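**Gripper corner: a new set of bushings for the hand tool**

Those of you who've been near the folding bench lately will have heard the squeak. I kept telling myself I'd get to it after the next batch, and then the next batch came, and by the time I finally put the hand gripper up on the mat it was making a noise like a garden gate. So this item is mostly about that, with a bit at the end on what I'd like everyone to do differently (sorry!).

For anyone new, we have 3 of these hand grippers at Gilani and they all do the same job. You hold one, you pinch and fold and lay out cloth with it, and the recordings go off to the people working on the Vamura cell. The fingers on the hand tool match the fingers on the cell, so if mine are sloppy then everything we hand over is a bit sloppy too. Berhanu Gebreyes spotted it before I did, as it happens. He was going through a morning's napkin folds and asked me why the fingertips weren't coming together square any more. I had a look, gave the right finger a wiggle, and it moved sideways by far more than it should. Oh dear.

The wear was in the bushings. Each side of the linkage pivots on little brass ones pressed into the black arms, and they do a lot of work for their size. I'd last changed them in April, when Modonora still sent them to us in the old bags, and I'd honestly forgotten how much better the tool feels when they're fresh. The holes in the arms themselves were fine, which was a relief, because reprinting those takes an age and then you have to clean them all up with a reamer.

Getting the old ones out is easy enough if you go slowly. I take the fingers off first, then drop the main arms, then the outer links, and I lay everything out left and right on the mat so I can't muddle the sides. The pieces mirror each other and it's very easy to put one back on the wrong way round. You'll only find out when it's all bolted up and won't close. I've done that twice. I use the small vice with a bit of scrap card on each jaw, and a spare bolt as a pusher. Please don't use a hammer. I know it's tempting, and I know who did it last time.

New bushings go in the same way, squeezed in until they sit flush. If one goes in crooked, pull it straight back out and start again with it, as trying to straighten it halfway only chews up the hole. Then a wipe with a dry cloth and no oil at all. Oil gets on the fabric and the fabric people get cross, and quite right too.

The teal spacers went back in as they were. I checked both for flat spots and couldn't feel any. There's a bag of spares from Dolarer in the second drawer if you ever need them, but do have a proper look at the old ones first, they last for ages.

After that it's the bit I like, which is setting the fingers. I close them very gently and look at the tips. On this tool I want them touching right at the top first, with a sliver of a gap lower down, so the pinch happens at the very end where you need it. If they meet lower down first, the tips splay and a thin edge slides straight out. A quarter turn on the finger screws is usually enough to sort it, and then you do the other side to match, and then you go back to the first side because you've knocked it. It took me 46 minutes from start to finish, including the tea!

My test for all this is an edge of plain white cloth. Paper is too kind, it stays where you put it. Cloth bunches and slips and shows you straight away if one finger is leading the other.

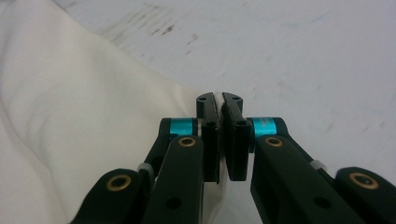 *Test pinch on the bench after the rebuild, with the teal spacers back at the finger pivots.*

I do the same pinch over and over, letting go and picking up from a slightly different bit of the edge each time. My rule is 100 pinches before a tool goes back on the hook, and if I drop more than 2 I go back to the screws. This one passed on the second go. On the first I'd left the left finger a hair loose, and I could feel it shift whenever I picked up near a fold. Nipped it up, started the count again, all good. The squeak has gone as well, and the bench is strangely quiet without it.

Now for the asking nicely part. If you're on the bench this month, could you please give your gripper a wiggle before you start? Hold the body still, take hold of one finger near the tip and see if it moves sideways. A tiny bit is normal. If it clicks or you can see it lean, put a strip of tape on the handle and leave it on my shelf, and take another one from the hooks. Don't tighten the pivots to take up the play. It'll feel lovely for an hour and then the arms start to bind, and Berhanu ends up with a whole session where the fingers close late.

Also, lint! It winds itself round the joints at the back where you can't easily see it. The soft brush lives in the pot by the scales. Two minutes with that at the end of your turn would save me a lot of poking about with tweezers.

The next tool on my list is the one with the blue tape on the handle, and I'd be glad of company if anybody fancies learning how it's done. Bring your own mug, the spare one has a crack in it.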